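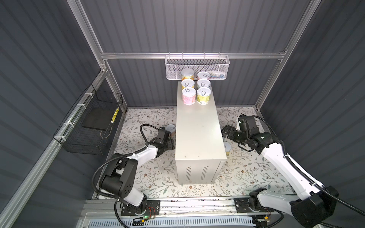
*Storage bay at the Nurnen site: metal cabinet with canned goods on top, mesh basket on the rear rail.*

## Pantry and Storage Assistant (part-time)

Skukley Community Food Services invites applications for the position of Pantry and Storage Assistant at its Nurnen site. The position is part-time, with shifts beginning at 7:30 a.m., and is open from February. The successful applicant will report to Guangming Yao, Site Supervisor.

The Nurnen site supplies shelf-stable food to 572 registered households. Goods are received at the rear entrance, checked against the delivery sheet, and placed in cabinets, baskets and shelving according to a written storage plan. The Assistant will keep that plan in working order and will prepare household boxes for collection.

### Duties

- Receive canned and dry goods and record them in the stock book
- Set out cans in even rows, with the earliest dates at the front
- Inspect cans for dents, swelling, rust and damaged pull tabs, and remove any that do not meet the site standard
- Keep cabinet tops, floor mats and wire baskets clean and free of loose packaging
- Keep ventilation slots on metal cabinets clear at all times
- Pack household boxes from the printed list and label each box before it leaves the packing table
- Report broken hooks, loose baskets and worn floor coverings to the Site Supervisor

### Requirements

Applicants must be at least 18 years of age and able to lift a full case of cans from floor to counter height. The work involves standing for most of the shift. Applicants must be able to read product labels and write clear entries in English. Previous experience in a stockroom, grocery store or school kitchen is welcome — it is not required. Training in food storage and safe lifting is provided during the first 6 weeks and is paid at the full rate.

A food handler card must be obtained before the end of the training period. Skukley will cover the fee.

### Terms

The position pays $729 every two weeks before deductions. Work shoes and gloves are supplied. Assistants may be asked to cover shifts at the Amov site during holiday collections, with travel costs repaid on presentation of receipts.

### How to apply

Applicants should submit a resume, the names of two references, and a statement of no more than 500 words describing their experience with storing, sorting or packing goods. Applications may be delivered in person to the front office at Nurnen or sent by mail to the attention of Kaiwen Cai, Personnel Office. Applicants who need assistance with the written statement may request it at the front office.

Selected applicants will be invited to an interview and a short practical exercise, in which they will sort a mixed delivery and fill one household box from a list. All applicants will be notified of the outcome in writing.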